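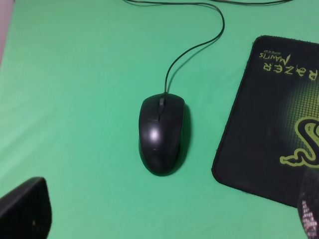
Desk reset, the quick version. I do mine when I can't find a pen, which in practice means every couple weeks. Strip it down first. Everything off that doesn't belong to the desk – mugs, mail, the screwdriver from last time. Then lay a cloth. I like a plain green one, seams and print drive me nuts when I'm looking for a tiny screw. A glossy black mouse shows up on it right away, and so does the thin black cable, which on my dark desktop I lose constantly. Dust shows too. Good, that's what you want.

Cleaning the mouse

Unplug it. Wired ones are easy, pull the plug and you're safe to press anything you like.

Cotton swab, barely damp with rubbing alcohol. Not dripping. Run it down the seam between the two buttons, that's where the gray gunk lives. Then the scroll wheel. Roll it a little, wipe, roll, wipe, all the way round. If the wheel has ribs use a dry toothbrush first, soft one, or you just push the dirt deeper in.

Shiny shells scratch. Paper towel is rougher than you think. Old t-shirt, or one of those glasses cloths. Go easy with alcohol on gloss plastic, try it on the underside first.

Flip it. Feet on the bottom collect a ring of crud around the edge. Toothpick, wooden. Lens hole – a puff of air, no swab, leave it alone otherwise. If the cursor still jumps after all this it's usually a hair in there, shine a flashlight and look.

Dry ten minutes before it goes back in the port.

The pad

Cloth-top pads can take a wash, check yours first. Lukewarm water in the sink, one drop of dish soap, flat hand, small circles. No brush on the printed part if it's a bright print you care about. Rinse until no more suds, then rinse again. Soap left in makes it feel sticky and you'll think it's still dirty.

Roll it in a towel and press. Don't wring. Dry it flat, overnight is best. I hung one over the shower rail once and it had a hump down the middle for months. Weight of a few books got most of it out, not all.

Hard pads: wipe and done. Raised borders hold crumbs, so run a dry brush along the edge before you wet anyhting.

Put it back square to the desk or on an angle, whatever your wrist likes. Mine ended up turned because that's how my arm actually lies. Try both for a day.
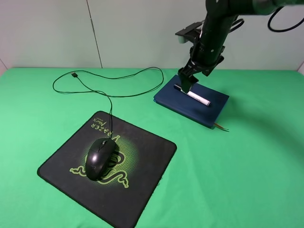 Mouse and pad, a notebook with the marker on top, cable still to do.

Cables

The part people skip. A mouse cable that's all loops will drag on every move and you blame the mouse.

Get it out straight first. Start at the mouse end and walk your fingers toward the plug, letting the twist run ahead of you and fall off the end. Works only if the plug is free. Doing it with the thing plugged in just shoves the twist up against the port.

Stubborn kinks – warm it in your hands, or lay it flat under something heavy for the night. No hair dryer, I've seen the jacket go soft and stay ugly.

Then loop the extra. Big loops, wide as your palm or wider. Never around the mouse itself, the spot where the cable comes out is the first thing to break. Fasten with a velcro strip, not a twist tie. The wire in those things bites in. I buy the Rokari strips, roll of 200, cut with scissors, still on the first roll and I put them on everything incl. the bread bag.

Leave slack on the mouse side. Push the mouse to the far corner of the pad, both far corners, and see if anything pulls. That's your length. Clip it there. I use a Gidetti desk clip, stick-on kind. Wipe the spot with alcohol before sticking or it drops off by June, when the room heats up. Binder clip on the edge of the desk does the same job for nothing. Thread the cable through the wire handle.

Second cable crossing the first? Sort that now. Back one goes along the wall edge, front one comes straight down. Where they cross is where the dust ball starts.

Plug end lying loose on the desk – check inside it before it goes back. Lint packs in USB plugs more than you'd guess. Toothpick again, dry, gentle.

Notebook and marker

One notebook on the desk. One! The rest on a shelf. Back right corner if you're right handed and mouse a lot, so your elbow never finds it. Hmm, back left might be better if you write and mouse at the same time. Depends.

Hardcovers: dry cloth, then a barely damp one if there's a coffee ring, dry again right away. Ribbon hanging out the bottom gets grubby and frays. Trim the end at a slant, dab of clear nail polish, let it dry before you close the book. Tuck it in when you're done for the day or it ends up under a coaster.

Markers lie flat. Stored cap up the ink sinks and you get a dry tip, stored cap down some leak. Flat on the notebook is fine. Push the cap till it clicks. Test them all while you're at it, scrap of paper, one line each, anything that skips goes in the trash. Don't put it back "for later", you know what happens.

Marker on the desktop: rubbing alcohol on a cloth, test a hidden corner first, specially if it's varnished. For dry-erase, scribble over the old mark with the fresh marker and wipe fast. On the cloth you're working on, forget it, that's the work cloth now.

The cloth

Shake it outside. Cool wash, no softener if you also use it to dry things, softener makes it smear. Fold it the same way every time and the creases at least land in the same place. I keep mine in the bottom drawer in a flat Bitar tray with the swabs, toothpicks and the velcro, so the whole kit comes out in one go. More than 55 swabs in there last I looked, from a hotel trip, don't ask.

Label your stuff if there's more than one desk in the house. I write on a strip of tape near the plug, which desk and which machine. Saves crawling under the table later. Pencil rubs off, use the marker.

Stuff I tried and quit

Cleaning putty. The Zirkine one, green tub. OK on keyboards, leaves bits in a mouse seam and then you're back to the toothpick.

Baby wipes. Streaks on anything glossy.

Cable sleeves for 2 cables. Too stiff, mouse felt like it was on a leash.

Next up is the keyboard, which needs its own page. Crumbs.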